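**Hilo sobre tirar (o no tirar) correos, fotos y demás trastos digitales. Va largo, avisados quedáis 🧵**

**1/** Llevo desde abril intentando poner orden en mi vida digital y acabo de pasar de una bandeja de entrada que daba vergüenza a una con 23 mensajes. Veintitrés! Me he hecho un té para celebrarlo y todo.

**2/** El punto de partida: un boletín de Pandico (una tienda de lanas, sí, tejo, mal pero tejo) al que me apunté por un descuento y que me escribía más que mi madre. Busqué el remitente y salieron 402 correos. No había abierto casi ninguno. El descuento tampoco lo usé.

**3/** Ahí me entró la fiebre. Buscar remitente, seleccionar todo, borrar, siguiente. Es adictivo, lo digo muy en serio, una noche me dieron las dos de la mañana dándome de baja de cosas. Había hasta una inmobiliaria de una ciudad en la que no he vivido nunca.

**4/** Truco que me ha servido: no vayáis por fechas, id por remitente. Por fechas te pones a leer. Abres un correo de hace siglos, te acuerdas de aquel viaje, te pones tierna y se acabó la limpieza por hoy.

**5/** Segundo frente: las fotos. Uf. Las fotos son otra liga, porque un correo de una tienda de lanas no te da pena, pero la foto borrosa de un plato de lentejas que comiste con gente a la que quieres, pues mira, sí.

**6/** De un solo fin de semana en Cukavar tenía 800 fotos. De un fin de semana!! Casi todas del mismo puente, con el mismo cielo gris, porque yo disparo siete veces «por si acaso» y luego no miro ninguna. Me he quedado con 96 y todavía me parecen muchas, pero hay una de un gato en una ventana que tiene tres versiones y no sé elegir.

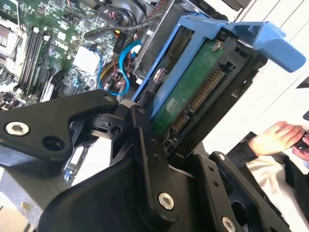 **7/** Y luego está la pregunta del millón: dónde guardas lo que decides quedarte. Yo tenía un poco en el móvil, un poco en la nube, otro poco en un portátil que ya no carga, y de lo demás ni idea. He vuelto al disco de toda la vida, el de 3,5 pulgadas, metido en su soporte de plástico azul dentro de la torre, que será un armatoste pero ahí cabe mi adolescencia entera y no me pide la contraseña cada dos por tres. La segunda copia va a un disco externo que vive en casa de mis padres, en el cajón de los manteles.

**8/** Lo de las dos copias en dos casas distintas no lo perdono desde el desastre de 2014. Tenía la tesina en un solo pendrive. UNO. Se fue a la lavadora dentro de unos vaqueros y no quiero hablar más del tema.

**9/** Para las carpetas he probado mil sistemas. Por temas, por personas, por colores (¿?). Al final: año, y dentro del año, una palabra. «Cukavar». «Mudanza». «Boda prima». Si necesito más de una palabra es que me estoy complicando.

**10/** Me preguntáis por la app de notas. Usé Dredano mucho tiempo y me gustaba, pero cuando quise sacar lo mío me lo dio en un formato rarísimo y tuve que copiar a mano las recetas de mi abuela. Ahora lo tengo todo en archivos de texto pelados. Feos como ellos solos, se abren en cualquier sitio.

**11/** Que por cierto, copiando las recetas encontré la de las rosquillas de anís, que llevábamos años dando por perdida en la familia. Estaba dentro de una nota titulada «lista súper». Ya las he hecho dos veces. Las primeras, piedras. Las segundas, bastante dignas.

**12/** Lo que NO he tocado: los audios. Tengo audios de voz de gente que ya no está y ahí no entro con la escoba. Los he copiado todos a una carpeta, tal cual, con sus nombres horrorosos llenos de números, y se quedan.

**13/** También he dejado los correos del grupo de lectura de la librería Akbulut, donde nos peleamos durante semanas por si el final de una novela era un sueño. Era un sueño. Sigo teniendo razón.

**14/** Rutina que intento mantener: diez minutos el día uno de cada mes, con la cafetera puesta. Borro capturas de pantalla (¿por qué hago tantas capturas?), vacío descargas, hago copia. Cuando sube el café, paro aunque esté a medias.

**15/** Me queda la carpeta «VARIOS». Y dentro de «VARIOS», «VARIOS 2». Y ahí dentro hay una que se llama «ordenar esto». Os iré contando.

**16/** Si tenéis algún método para elegir entre tres fotos idénticas de un gato, os leo por aquí 🐈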